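Ticket: Pick planner stalls before approach on Hidach stack
Opened 17 October 2023
Status: resolved, leaving open for one follow-up
Component: perception / planner bridge

Okay, so this one ate most of my day and I'm writing it all down while it's fresh. The short version is that after I moved us to the new Vikon perception build, the planner started refusing grasps on anything near the back of the table. Cups along the wall, arms in reach, a perfectly good plan as far as I could tell, and then the log just says "no valid approach" and the whole queue sits there sulking.

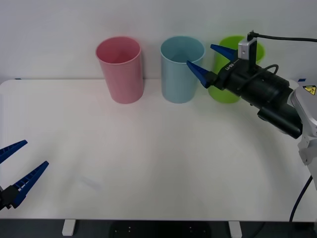 Is the planner rejecting the grasp, or is perception never handing it one?

Perception hands it over fine. The candidate poses show up on the topic with decent scores, and they only get thrown out at the collision check, so the bridge between the two is where to look.

What I tried first (none of it helped, skip it if you're in a hurry): restarted the bridge, cleared the cached scene, rolled the Esquivel plugin back one version, then rolled it forward again when the colours in the viewer went funny. I also bumped the planning timeout to 3000 ms and all that got me was a slower failure.

Then I dumped the collision scene and had a proper look. The wall plane was being padded by 15 cm! The old default was 7 mm. The new build reads that parameter in centimetres and someone (me, in June) had left a 15 in the override file from a totally different test. So the planner reckoned the cups were standing inside the wall, poor thing.

Steps that fixed it

1. Stop the bridge, open the override file and delete the wall_padding line completely. Don't set it to zero, the parser treats zero as unset and goes looking for the old file.

2. Restart and check the attached-object list while something is in the gripper. Mine was going stale, so a held drink can was getting flagged as an obstacle to its own arm.
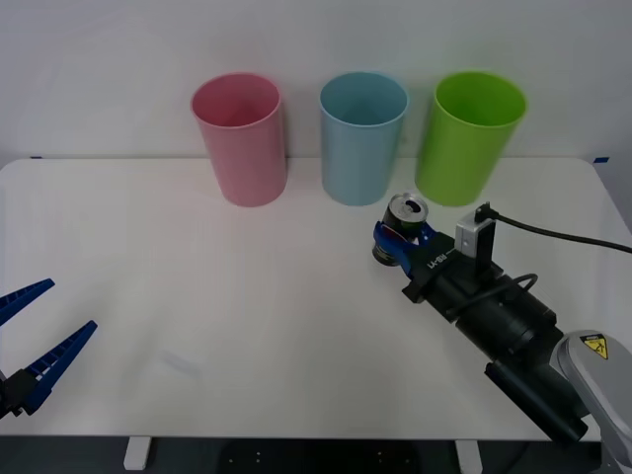 3. Turn on publish_attached in the bridge config and set the scene refresh to 15 Hz. I tried 7 and the can's collision shape lagged behind the wrist.

4. Re-run the wrist camera check with the fingers open and the can standing on the table between them. Look at the segmentation mask in the viewer, especially up at the lid. The shiny rim is a pain for depth, and if the mask has a bite out of it the grasp height comes out low. I turned the hole filling on for the wrist stream only and left the fixed camera alone.

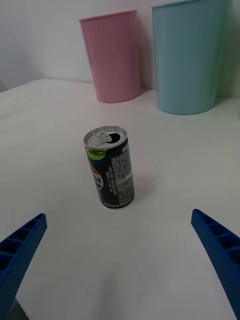

Cerncombe Manipulation Software Team

After all that I ran 17 planning requests against the same scene and every one came back with a valid approach, so I'm calling the stall fixed. The follow-up is the units thing. I'd really like the bridge to shout at startup if a padding value is bigger than the object it's planning for, and I've put a rough patch on my branch (bridge-units) if anyone fancies a look before I tidy it up.

Also, please check your own override files before you pull the new build! The stale one was in my home directory, not the repo, so a clean checkout won't save you.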